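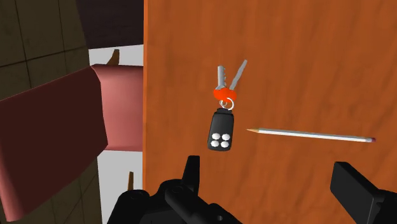
Gergely Rácz thinks the thermometer is the whole problem, and that if I'd just cooked the stuff until it looked right, the way people did for a couple hundred years before candy thermometers, I would've had marmalade on the first day and no report to write. I wrote that down in my notebook when he said it and I've been arguing with it in my head ever since. He's partly right, and I'll get to which part.

Why marmalade won't set in Pemness
Kitchen chemistry project, final report

What I was trying to find out

My recipe came out of Fairclough, the spiral-bound cookbook that seems to be in every kitchen I've ever babysat in. The marmalade page says to bring the mixture to 224 degrees and then jar it right away. (Everything in this report is Fahrenheit, sorry, it's what my thermometer has.) I followed it over winter break and got something I could have used to resole a shoe. Dark, chewy, tasted like burnt orange candy. So my first title for this project was "Why is my marmalade too hard," and I only changed it after I overcorrected and made three batches in a row that poured like syrup.

What I wanted to know was what temperature I should stop cooking at in my own kitchen, with regular grocery store oranges, and whether one number could be trusted from batch to batch.

Background, the short version

Marmalade sets because of pectin, which is in the peel and especially in the white pith and the seeds. When you boil fruit for a long time the pectin comes out into the water. Then you add a lot of sugar, and there's already acid from the juice, and if you have enough of all of those the pectin strands hook up with each other as it cools and trap the liquid. If there's too much water left in the pot, no set. If you boil away too much, you get my shoe.

The reason a thermometer works at all is that sugary water boils hotter than plain water, and the more sugar per cup of liquid, the hotter it boils. So the temperature is really telling you how much water is left. I didn't understand this until about halfway through the semester!! I thought the heat itself was doing something magical at a certain number, like a chocolate temper or an egg white. It does matter some, but mostly you're reading a concentration.

Which brings me to the hill. Plain water boils at 212 at sea level. Pemness sits at 2,000 feet, and up here water boils close to four degrees lower than that. So if a sea level recipe gives you a number, and you cook to that same number up here, you've boiled off more water than the person who wrote the recipe ever meant you to. Areeba Bajwa pointed this out in class when I presented my proposal, and I nodded like I knew it already. I did not know it already.

What I did

Every batch used the same things: oranges, one lemon, water, white sugar. I juiced the fruit, sliced the peel thin, tied the seeds and pulp up in cheesecloth, and let the whole business sit overnight in the fridge. The next afternoon I simmered the peel until I could squish a piece between two fingers, pulled out the cheesecloth bag and squeezed it hard with the back of a spoon (the gluey stuff that comes out is basically pectin, it's gross, you want all of it), and then added the sugar and turned the heat up.

Before each batch I boiled a small saucepan of plain water and read my thermometer in it. That was Areeba's idea too. Then I worked out my stopping point by adding to that reading instead of using the number on the page. Most of the guides I read say eight degrees over boiling for a jelly. The Fairclough number works out to twelve over, at sea level, and I still think that's high, although it might be on purpose for a really stiff old-fashioned kind. I like marmalade that stays on the toast but doesn't fight the knife, so I decided to test from six over up to twelve over.

For the set, I used two tests. One is the cold saucer, where you keep a saucer in the freezer, drop a bit of marmalade on it, wait, and push it with your finger to see if it wrinkles. The other was my tilt test, which I made up. I let each jar sit for a day, laid it on its side on a folded towel, and checked it after 30 minutes. If it had moved past the shoulder of the jar I called it runny. If it hadn't moved at all I called it stiff. Everything in between I called good.

I also had tasters. More on them below, because they caused trouble.

What happened

The batches at six over were all runny. Nice flavor though, very bright and orangey, and I've been eating them over yogurt since October. Seven over was hit or miss. Eight over was good nearly every time, nine over was good every time, and after that it went downhill in a way you could see. Ten over was stiff at the edges of the jar, and by twelve over we were back in shoe country, with the color going brown and a taste like the bottom of a flan.

So nine degrees over whatever your own water boils at. That's my answer, and for my kitchen it's a good bit lower than what the page says.

But! The saucer test didn't always agree. A couple of times the saucer wrinkled nicely at seven over and I kept going anyway because I was following my plan, and those batches ended up firmer than the others at the same stopping point. Here is the part where Gergely gets his point. Those were the batches where I'd used oranges with a lot of seeds. More seeds, more pectin, earlier set. The thermometer can't see any of that. It knows how much sugar is in the water and that's all it knows. A person looking at the saucer is checking the thing you really care about.

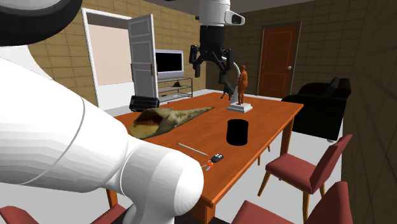 I went back through my notes after that and found I'd been sloppy about the simmering stage as well. For the first few batches I'd stopped simmering when the peel was sort of soft, because I was hungry, or I had practice. Later on I got more patient. Longer simmering gets more pectin out, so some of what I was calling a difference in temperature may have been a difference in how long I could stand to stay in the kitchen. If I did this over I would time the simmer and stick to it, and I'd weigh the peel too.

The thermometer trouble

I used two thermometers in this project. The first was a clip-on Horketti that came from the back of a drawer. It read two degrees high in boiling water on one day and right on the money the next, and I finally figured out that I'd been letting the tip touch the bottom of the pot. The metal there is hotter than the marmalade. Once I hung it properly it behaved, but the clip was loose and slid down whenever I stirred, so I had to keep babying it. Then I dropped it in the sink and switched to a digital probe, which is faster and a lot easier to read through the steam.

I threw out the numbers from the two earliest batches because of this. I kept the marmalade. Yasir Rind asked whether it was fair to throw out numbers just because I didn't like them, and we went back and forth on it for a while. My position is that I'd written "tip touching??" in the margin at the time, before I knew how the jars came out, so I wasn't picking and choosing. He said fine, but put it in the report, so it's in the report.

The tasters

I handed out little cups at lunch with crackers and asked people to mark each one too soft, good or too firm. Problem one is that people don't agree on what marmalade is supposed to be. Problem two is that several of them had never had it and were mostly surprised by the bitterness, and wrote things like "why is it mad at me" in the firmness box. Darmawan Kusuma liked the twelve over batch best and asked for the rest of the jar. I have no way to account for Darmawan.

When I only looked at the people who said they eat marmalade at home, the favorites were eight and nine over, same as my tilt test. That made me feel better about the tilt test, which I'd been a little embarrassed by. Emiko Kudo suggested I give everyone a spoonful of something with a known texture first, like store grape jelly, so they'd all start from the same idea of "good." I wish I'd thought of that before I ran out of crackers.

Things I'd change

Cook smaller batches. A wide pot with a shallow layer gets to the end so much faster, and the long batches in my tall pot came out darker even at the same stopping temperature. I didn't plan for that and it messes with my color notes.

Buy all the oranges at once. Mine came from whatever was on sale, and the thick-skinned ones acted differently from the thin-skinned ones.

Label jars on the glass and not on the lid. Lids get swapped. I lost one whole comparison because two jars traded lids in the dishwater, and I'm still not sure which is which, though I have a guess based on how hard it was to get a spoon in.

If you want to try it

Boil some plain water in your own kitchen and read your thermometer in it. Add nine. Start checking with a cold saucer a couple of degrees before you get there, and if it wrinkles, take the pot off the heat and quit, whatever the thermometer says. Let it stand off the heat for ten minutes before you jar it or all the peel floats to the top and you get a layer of clear jelly underneath.

I sent a shorter version of this to Momness, the school food newsletter, and they're running it with the recipe at the end, minus the shoe comparison. There are still jars of the nine over batch in the fridge in the foods room, second shelf, if anyone wants one. Please bring the jar back.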